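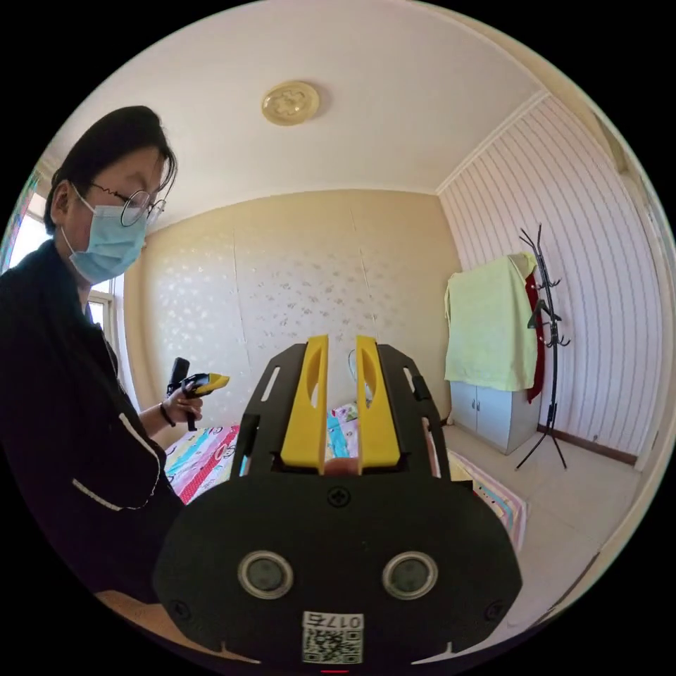

**When should the bedroom check be done?** Before the folding starts, while the floor is still clear enough to walk.

# Bedroom and Laundry Check, May

Beltwood house, room 6
Checked by: Rūta Rimkutė
Comments read by: Elīna Vasiliauskas

- [x] **Window opens and closes fully.** Lovely smooth latch now!
- [x] **Rug lies flat.** One corner still lifts a bit — grip tape, please.
- [x] **Coat rack steady.** Keep the heavy coats spread over all the hooks and it stays put.
- [ ] **Cabinet fixed to wall.** Bracket ordered from Nelby, order 1523. Don't load the top until it's on.

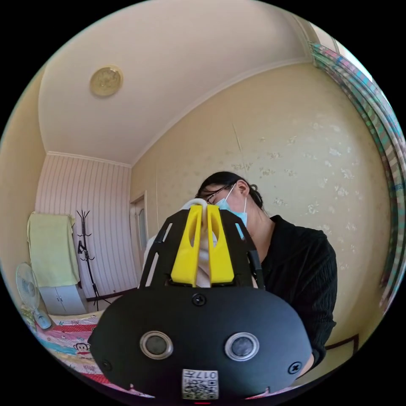 The same goes for the top of any cabinet in the house, so small light things only, and nothing stacked.

- [x] **Ceiling light secure.** No flicker, and it's such a pretty one.
- [x] **Path from bed to door clear.** Great work, everyone!
- [ ] **Clothes sorted off the floor.** Three piles to go. Dark things first, then whites, then prints and kids' things.

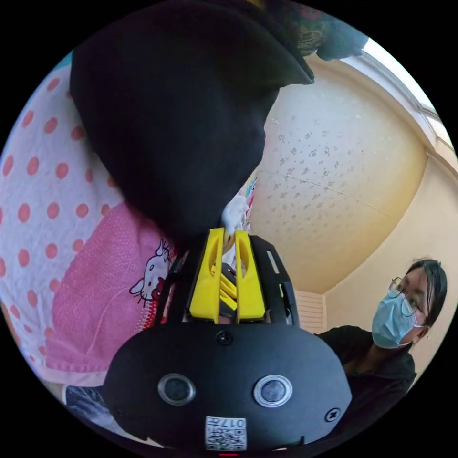
**Where do clothes with loose buttons or drawstrings go?** Into the mending bag on the door handle, and they stay out of the children's drawers until Elīna has sewn them.

- [x] **Hangers checked for cracks.** Two went in the trash.

Next check: after the bracket is up.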